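## 4. Small storage furniture in the home

### 4.1 Why the cabinet deserves its own section

Beds, tables and sofas take up most of the pages written on household furniture, and we understand the attraction. They are large, they cost the most, and people remember when they got them. But in our home visits the pieces that kept us talking longest with residents were the small wooden cabinets, the kind that stand against a wall in a hallway or living room and hold a bit of everything. We came to love these pieces, and this section is our attempt to say what is so interesting about them.

The material comes from the Requena survey, in which residents let us look through their storage furniture and talked us through how each part was used. The survey covers 322 pieces of furniture and a little over 4000 stored items. Of the pieces, 92 fit our working definition of a mixed cabinet: one body, no wider than an adult's outstretched arms, with at least two kinds of storage in it. A bookcase with only shelves is left out, and so is a chest made entirely of drawers. The Midix coding sheet (Section 3) was filled in for every compartment separately, so a single cabinet may appear in our tables several times.

### 4.2 Three kinds of space in one body

The mixed cabinet is a wonderfully compact idea. Open space, a drawer and a closed cupboard each ask something different of the person using them. An item in open space is on show and can be taken with one hand. A drawer hides its contents but gives them all back at once, seen from above. A cupboard asks for a door to be opened and often for the user to bend or kneel, and whatever sits behind the front row has to be reached for.

What surprised us is how consistently residents put this into words without being asked. Several spoke of the top as the "now" part and the bottom as the "later" part. One woman in a third-floor apartment told us the drawer was where things went "while I make up my mind," and we have borrowed her phrase for the code *undecided* in Table 5. Drawers received that code more than any other kind of compartment, and usually from people who laughed as they pulled them open!

Figure 4 gives the arrangement in one of its most familiar forms: open compartment above, wide drawer in the middle, cupboard with a shelf below. 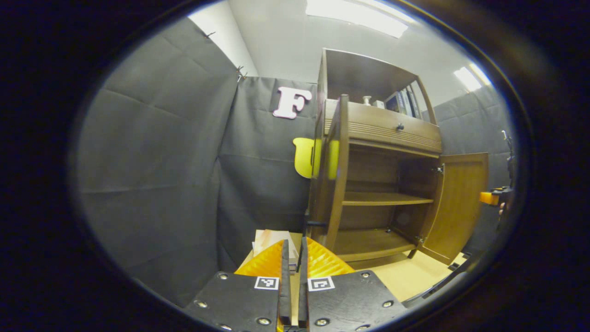
**Figure 4.** Brown wooden mixed cabinet with the lower section open. Books and small items occupy the upper compartment; a middle shelf divides the space beneath the drawer.

Two points about this form are worth drawing out. The first concerns the books in the upper compartment. They are pushed toward the right side, and the other small things sit to their left – a small metallic object and a little white box. We met this pattern again and again. A row of books wants something firm to lean on, and the side of a cabinet does the job for free, so the row gathers at one end and the leftover length becomes a display ledge. Okoro proposed the name *ledge remainder* for this leftover stretch, and we use it from here on. It is one of the busiest bits of surface in the whole survey, holding candles, keys, medicine, framed photographs and coins.

The second point is the shelf in the cupboard. A single shelf about halfway down gives two spaces of similar height, which sounds fair and sensible but suits surprisingly few of the things people own. Board games, folded cloths and paper fill only part of each level. Tall bottles and vases may not fit either one. Residents with movable shelves rarely moved them, and many had forgotten that they could. When Alcaraz pointed out the spare peg holes in one cabinet, its owner got down on the floor with us and had rearranged the whole cupboard before the interview was over.

### 4.3 Doors, fronts and decoration

Doors change the use of a room as well as the use of the cabinet. A hinged door needs clear floor in front of it, and in small homes that floor is often wanted for something else. We therefore recorded whether each door could be swung fully open with the room in its ordinary state. Where it could not, residents tended to keep seldom-used things inside, and the cupboard slid further toward "later."

Fronts are also where makers allowed themselves some fun. Grooved lines like those along the lower part of the drawer in Figure 4 cost little in material and do a lot for the look of a plain front. Residents noticed them too, and touched them while talking. The Flanex catalog, our main source for names of decorative details, lists such work simply as "grooved," and we found no reason to divide the group any further.

### 4.4 Limits

Our sample leans toward homes where people were happy to have visitors, and probably toward tidier cupboards for that reason. Coding of contents was done by 2 people, and small objects were sometimes hard to name with confidence. These went into a general class, *small item, other*. The visits in March were also shorter than the rest, so the notes on drawers from that month are thinner. Section 5 takes up the ledge remainder in more detail and compares it with windowsills.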